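A Written Rule for the Empty Gripper

By Bautista Iturra
9/9/23

Most collection protocols for hand-held grippers are written around the object. They name the bowl, the plate, the start position and the end position. They say very little about the part of an episode in which the jaws hold nothing. I think this is a mistake, and I would like to see the next revision of our shared guidelines at Stinthorpe correct it.

1. The open state needs a definition

A jaw that is open is not automatically a jaw at its reference position. Operators differ. One opens to the stop, another opens until it looks wide enough. The Mukevura draft covers this in one line, "jaws open before start," and leaves the rest to habit. I would replace that line with three requirements: open to the mechanical stop, both pads in view of the gripper camera, nothing between them but table. 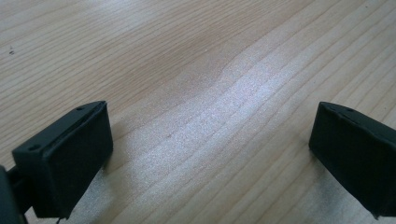
2. Contact should be specified by feature

"Pick up the bowl" is a task label. It does not tell an operator where to place the jaws, and two operators working from it will produce two different sets of data. For thin-walled metal items I favor a rim grasp, one jaw block inside the lip and one outside. The rim is a feature that can be named in a sentence and checked in playback. Any other contact should get its own label and its own folder.

The objection is that this reduces variety. It does, within one label. Variety should be planned and recorded. When it comes in through loose wording, no one can separate it out afterward. In January I reviewed 414 episodes recorded under the older wording, and 30 of them had to be relabeled by hand because the contact could not be inferred from the task name.

Polished steel raises a second point. It mirrors the fingers and the overhead lights, and a reviewer working from the gripper view alone can mistake a reflection for a part. The rule should require that a grasp on reflective material be confirmed from a second view before the episode is accepted. 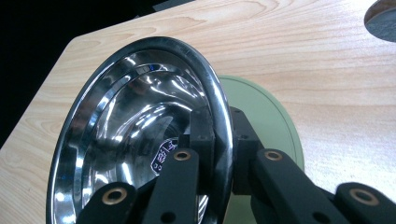

3. Idle segments should be kept

Common practice is to trim them. The Fivodeck checklist goes further and treats any idle segment over 100 samples as a fault. I disagree. An idle view of bare table gives a reviewer the glare pattern, the pad condition and any loose material near the fingers, all without an object in the way. A thread under a pad or a worn corner is easy to find there and hard to find during a grasp. Mark the segment, exclude it from training if you like, but keep it on disk.

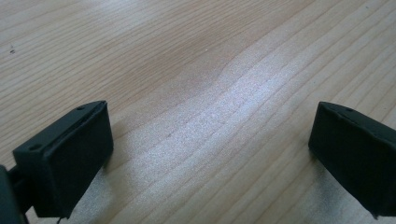 Gripper view, jaws open over the table. Note the dark strand below the left finger.

The cost argument does not hold up well. Storage for idle segments is small next to the cost of recording a session again when a pad problem is discovered late. My own proposal is a cap of 700 samples per segment, with anything longer cut at the tail.

4. The station is part of the record

A gripper camera sees little of the station. The overall view carries the rest: table position, floor markings, cable routing, which hand holds which tool. Benítez, whose procedure I otherwise recommend, makes this view optional. It should be mandatory for every two-handed task, and it should be checked against a reference still at the start of each block.

Cables deserve a clause of their own. A cable that crosses the near part of the table can enter the working area when the forearm moves.

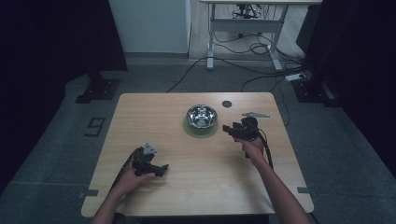
The clause can be short. State the permitted routing for the left and right tools separately, state who checks it, and state that a change of routing starts a new block. The same applies to the table. If its position is changed, the block ends, even when the shift seems too small to matter – the operator is not in a good position to judge that.

None of these rules needs new equipment. They add a line to the start procedure, a contact field to the label, a flag for idle segments and a still for each block. I have sent the wording to the Stinthorpe list, and comments on section 3 in particular are welcome, as I expect the cap will need to be adjusted for slower tasks.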